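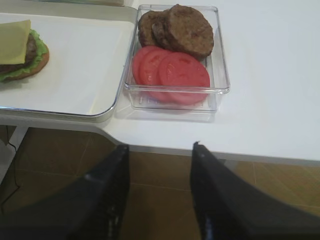 The November return for Delerstead was short by 200 units. Hooman Golestani found the gap on a second pass, in the line for pump housings, code 97, and wrote it on the back of an envelope so it would not be in the system yet.

The procedure was plain. Exports declared at the port were matched against the invoices held by the sellers. Where the two figures agreed, the line was closed. Where they did not, an inquiry went out and the seller had 30 days to reply. The port said 1,094. The seller, Karkell, had invoiced 1,294.

He pulled the file. Karkell had shipped housings to Stimine every month for nine years and had never been off by a single unit. The forms were all signed by the same person, a clerk named Babaei, in small upright letters. Hooman had never met Babaei. He knew that the sevens were crossed and that the date was always set a little below the line.

On the November form the sevens were not crossed.

He looked at it for some time. The signature said Babaei. The letters leaned to the right.

There was no field for this. The inquiry form had a box for quantity, a box for value, and a box marked Other, which the manual reserved for errors in currency. He typed the two quantities. He typed the difference. In the box marked Other he typed, "Please confirm who completed this form," then deleted it, then typed it again.

The supervisor came by at four and asked if Delerstead was closed.

"One line open," Hooman said.

"Large?"

"Two hundred housings."

"They'll have sent them by road."

"Probably."

The supervisor signed the cover sheet and moved on to the next desk.

The reply came on the twelfth day. The missing units had gone by truck through the east crossing and been logged under the wrong code. A corrected form was attached, with an apology for the delay. The quantities agreed.

Hooman held the page flat under the lamp. The sevens were crossed, every one of them, and the date sat a little below the line. The pen had shaken badly on the signature.

He closed the line and put the envelope in his coat.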